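3.2 Naming white and black things under uneven light

The colour lists in Section 3.1 were gathered with painted cards, which have one even colour each and are seen under one lamp. Daily speech is seldom about such things. People name the colour of a jug by a window, a coat in a dark hall, or a wall on which the evening sun falls, and the word they choose has to settle a mixed patch of light, shade and surface. This section sets out how speakers in the Pirno group dealt with that task, and how far their answers differed from those of the Pelano group.

Each of the 39 speakers was asked to name the colour of 40 household things laid out on a long table. A session lasted 15 minutes. The lamp stood to the left of the table and could be fitted with a clear, a yellow or a blue cover. Speakers were asked two questions in a fixed order: first "What colour is it?" and then "What colour does it look from where you sit?" Only answers to the first question are treated here; answers to the second are taken up in Section 4. Eighteen answers were lost through noise on the sound files, which leaves 1,542.

Answers were sorted by Trefor Lewis and Carola Baumgart, working apart, into three classes. A plain answer gives one colour word and nothing else ("white"). A joined answer gives two colour words as equals ("white and blue"). A ranked answer gives one word as the main colour and treats the other as an addition ("white with some blue on it", "black, but it shines there"). Where the two sorters disagreed, the answer was placed in the lower class, so that "white, blue" without any linking word was counted as joined.
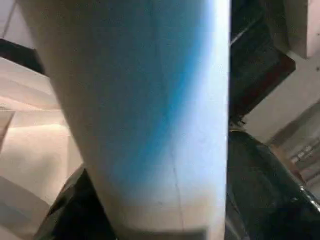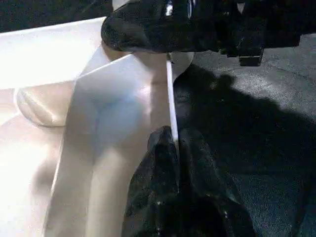
Figure 2. Uneven brightness on pale and dark surfaces. First picture: pale, tapering object with a band of blue light. Second picture: black parts with a small bright patch.

Plain answers were the largest class, at 900. They were given most freely for things of middling colour, such as brown wood and red cloth, where a change in the lamp cover altered the shade but seldom the word. White and black things behaved differently from these and from each other. With white things, coloured light produced many ranked answers, nearly all of which kept "white" as the main word. The reason is easy to see from the first picture in Figure 2, where the blue is strongest along a streak slightly right of centre and fades into white towards both sides. A speaker faced with such a surface has white at both sides of the blue, and can treat the blue as lying on top. When the whole visible side of a thing was tinted, this support was missing, and the share of joined answers rose. With black things, the extra word hardly ever named a colour. Speakers spoke of shine, dust or wear, and a bright spot as small as the white one near the top of the second picture would not, under our rules, make an answer joined unless the speaker said "black and white".

The last point needs some care. A bright spot on a black surface may be a glint, which moves when the viewer moves, or a mark, which does not. A still view does not always allow the two to be told apart. Our speakers were free to lean and turn their heads, and several did so before answering. We did not record head movement, and cannot say whether those who moved gave more plain answers than those who sat still.

The Pirno and Pelano groups differed less than Hagedorn's account would lead one to expect. Hagedorn holds that speakers whose language has a single word for "white" and "pale" should give fewer ranked answers, as they have no need to protect the word "white" from a tint. In our material the Pelano speakers, who do have such a word, gave ranked answers for white things nearly as often as the others. They did, however, place the added colour first in the sentence more often ("blue on the pale"), and this order was kept under all three lamp covers.

One further source of mixed answers was age of the thing itself. Old enamel and washed cotton were called "yellow" under the clear cover by some speakers and "white" by others, and here the disagreement followed the speaker and not the lamp. These items were kept in the totals but left out of the comparison by lamp cover in Table 4. Putting them back changes the size of the differences slightly and leaves their direction as it was.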